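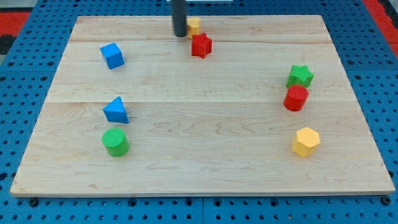
How should the board be cared for between sorting sessions?
Wipe it with a soft cloth, let it dry flat, and keep it away from radiators and direct sun.

3. Setting out the blocks

The Suno block set is used on any flat wooden board. Clear the board before you begin.

1. Lay the board flat on the table and press lightly on each corner. If it rocks, turn it over or move it.
2. Tip the blocks from the bag into your hand, a few at a time. Do not pour them straight onto the wood - the points of the star can dent it.
3. Spread the blocks so that none of them touch. Leave a finger's width or more between neighbors.
4. Stand cubes on any face. Triangular prisms may lie on whichever side suits the activity card.
5. Start with color sorting (card 18), then go on to shapes.

Note: Small differences in shade between blocks of the same color are normal.

CAUTION: Small parts. Not for children under 3.

CAUTION: Do not soak the blocks or the board.

Replacement blocks are sold singly. Quote part number 2134 when ordering from Urkik, and give the color and shape you need.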